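Ticket 367: Rice cooker lid does not latch, steams from front seam
Site: Edidham
Product line: Skernix countertop
Opened: 4/7/22
Status: Waiting on part

Reported fault
Lid pops up partway through the cook cycle. Rice at the top is undercooked. Unit switches to keep-warm early. Customer has also asked if the cream container can be stored next to the cooker while it is running.

Log
1. Release button pressed 40 times with the unit cold. Stuck down on three presses.
2. Seam wiped with a damp cloth. Starch residue removed from the catch. Button returned normally after that.
3. Water test, 33 minutes. Lid held. Light steam still escaping above the button.
4. Inner gasket removed and refitted. No change. Gasket is flattened on the front side.
5. Replacement gasket ordered from Condori under the Ondale parts account.

Container: keep it clear of the lid vent. Lift out the perforated insert and empty it before washing. Do not stack anything on the cooker.

Open item: repeat the water test at 60 minutes with the new gasket. Close if no steam at the seam.

Attachments: cooker and container on the table; base of the container
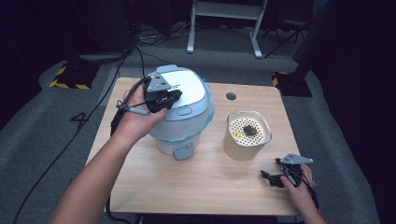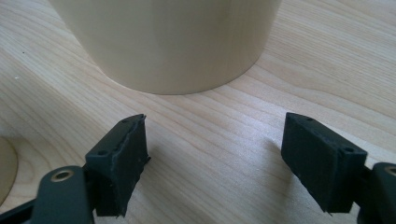

1 min read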